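Notes de l'intervenant : Ghislain Sandhu
Séance du lundi, salle Derano
Le travail de nuit dans les services d'accueil de la petite enfance

Diapositive 1. Ouverture
Remercier la direction de Prester et les représentants du personnel. Rappeler que la présentation porte exclusivement sur les horaires décalés et que la question des salaires sera traitée dans un autre cadre.

Diapositive 2. Périmètre de l'enquête
L'enquête a été conduite dans 14 établissements du réseau d'Uratcombe. Elle repose sur 514 questionnaires exploitables et sur l'examen de 1 942 plannings hebdomadaires. Préciser que les structures ouvertes depuis moins d'un an n'ont pas été retenues.
Marquer une pause pour les questions de méthode.

Diapositive 3. Principaux constats
Les changements d'horaires notifiés tardivement constituent le premier motif d'insatisfaction, avant la durée des vacations. Le temps de transmission entre les équipes du soir et celles de la nuit est rarement inscrit au planning. Insister sur ce point : il s'agit d'un temps de travail effectif.
Ne pas citer d'établissement nommément. En cas de demande, renvoyer à l'annexe.

Diapositive 4. L'environnement de nuit
Aborder l'éclairage, le bruit et les conditions de pause. Les agents interrogés souhaitent pouvoir prendre une collation assise, à l'écart des espaces de sommeil.

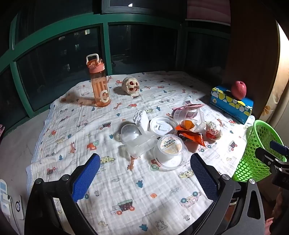
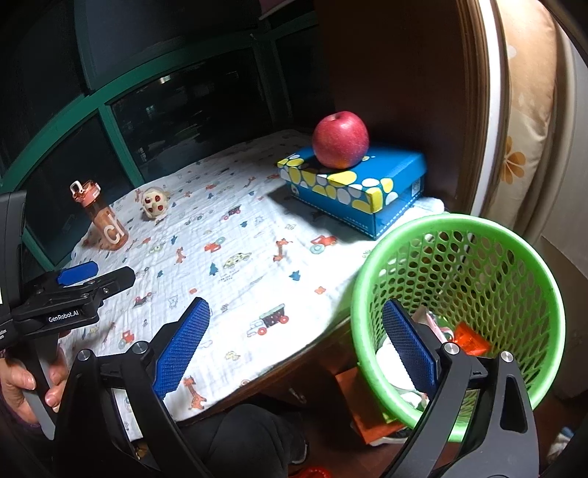 Tissu à motifs de véhicules et d'animaux, devant les vitres, la nuit.

Diapositive 5. Recommandations
Notifier toute modification de planning neuf jours au moins avant sa prise d'effet. Inscrire la transmission dans l'horaire. Désigner un référent de nuit par établissement, selon le modèle retenu dans le cadre du programme Mugo.
Les modalités de remplacement du référent restent à arrêter avec les directions locales. Recueillir les observations écrites jusqu'à la fin de septembre.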